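Home Magazine Features Towns Food Letters Archive Subscribe

The Long Meeting

In Stestbridge, the public gets to speak for as long as it likes. A reporter sat through a season of it.

The zoning hearing on the Pryor Street lots opened at seven in the evening and closed at ten minutes to one. By then most of the people who had come to speak had gone home. Trinh Trịnh, who has run a dry cleaning shop on Pryor Street for 17 years, stayed to the end. She spoke at 12:20 in the morning, for less than two minutes, and asked that the loading zone in front of her shop be kept. The board thanked her and moved on.

Stestbridge has 2521 registered households and no time limit on public comment. Most towns its size stopped doing things this way long ago. Drellitz, across the river, gives each speaker three minutes and a bell. Stestbridge has a rule from its first charter that says any resident may address the board "until satisfied," and every attempt to change it has failed, usually after a long meeting.

I started going in the fall. I wanted to know what happens to a town's decisions when they are made by people who have been sitting down for five hours.

Bình Hà has been town clerk through four boards. She keeps the minutes by hand and types them up the next morning. She told me that the first two hours are the easiest to write because people are repeating things they have prepared. After nine the sentences get shorter. After eleven she sometimes has to ask a board member to say again what he has just voted for.

"I have had motions withdrawn because the person who made it couldn't remember the second half," she said. "It goes in the minutes as withdrawn. That's all it says."

She showed me the minutes for a May hearing on the school bus contract. The discussion of the first item, a change of route, runs to 20 pages. The contract itself, which was the last item and by far the most expensive, takes up less than one. 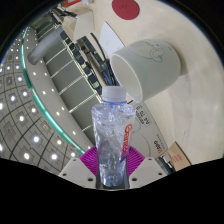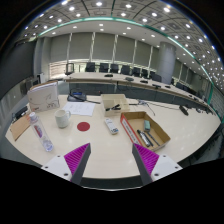
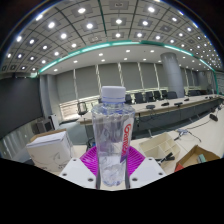
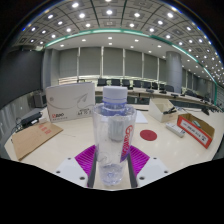

Evander Dow chaired the board for six years and now sells farm insurance. He used to put the costly items last on purpose, he said, and he is not proud of it. The crowd would be thin and the members would be ready to agree. His successor, Khôi Tăng, moved the money items to the top of the agenda in his first month. The hearings did not get any shorter. The late part of the night is now taken up with fences, dogs and the hours of the boat ramp.

Tăng is against a time limit. He grew up in Hirnent, where the council met at noon on workdays and his parents never once attended. "They couldn't," he said. "A short meeting at the wrong hour shuts out more people than a long one at the right hour."

Trịnh does not agree. She opens her shop at six. When she stays until one she has four hours of sleep before work, and she knows other owners on the street who have stopped coming. The people who can stay late are mostly retired, she said, and mostly own their houses. She does not blame them for showing up.

The board has tried a few things. Two winters ago it began taking a ten-minute break every 90 minutes. Members were skeptical, then wouldn't give it up. It tried a sign-up sheet that let people with early shifts speak first, but too many people turned out to have early shifts. Last year it began accepting written comments, which Hà reads into the record. She reads quickly, and has asked that they be kept to one page.

Mỹ Hồ, the newest member, brought her own seat cushion to her second meeting and a sandwich to her third. She keeps a sheet of paper beside her and writes the time next to each vote. She has been looking back through it. Votes taken before ten were split more often than not – votes taken after eleven were nearly all unanimous. She doesn't think that is because the later questions were simpler.

Hồ has drafted a rule that would bar any vote after 10:30. Comment could go on as long as people wanted, but the vote would wait for the next session. It would leave the charter alone. Dow thinks it might pass. Tăng says he hasn't decided.

It was on the agenda the last time I went, as item nine. There were up to 30 people in the room at the start. The board reached item nine at 11:40, and Hồ asked that it be carried over to the next meeting.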